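Drultard Home Help > Laundry > Folding and storing

Best way to fold T-shirts when you have no table?

wandberg
August 2023

We moved into a smaller place and the folding table didn't make the cut, so now everything gets folded on whatever flat gray soft thing I can find. I wash light stuff together (white tees, blue things that stopped bleeding years ago) and end up with 50 pieces in a heap. My trouble is I lay one shirt out nice and flat, then the next one lands on top and I lose track of the edges. Do you spread them all out first or go one at a time? And is a soft surface just always going to give me wrinkles?

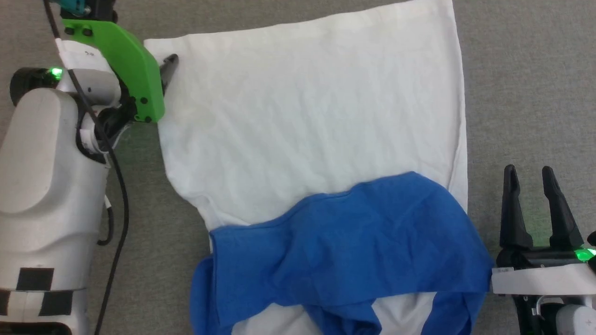 boros
One at a time! I used to spread everything out and it took twice as long. Pull one shirt from the pile, lay it face down, smooth it from the middle out to the sides with your palms, then sleeves in, sides in, and fold up from the bottom. Soft surfaces are fine, you just can't press as hard – the cloth sinks and you end up making a crease where you didn't want one. Give it a good shake before you lay it down and most of those little wrinkles go away anyway.

clilosham
get a folding board

wandberg
Thanks boros, I'm trying it your way this week. I still let the blue pile up under the white though, old habit, and then the white one slides around on top of it. Do you turn printed shirts face down too? I never know if folding across the print cracks it.

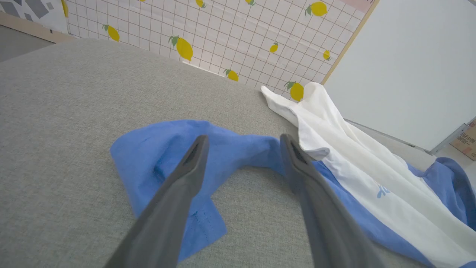 White over blue, with the print partly hidden in a fold.

boros
Face down for those too, yes, so the print comes out on top when you're done. Mine get folded across the print all the time – some are really old – and I haven't noticed any cracking from it. Move the blue one over first!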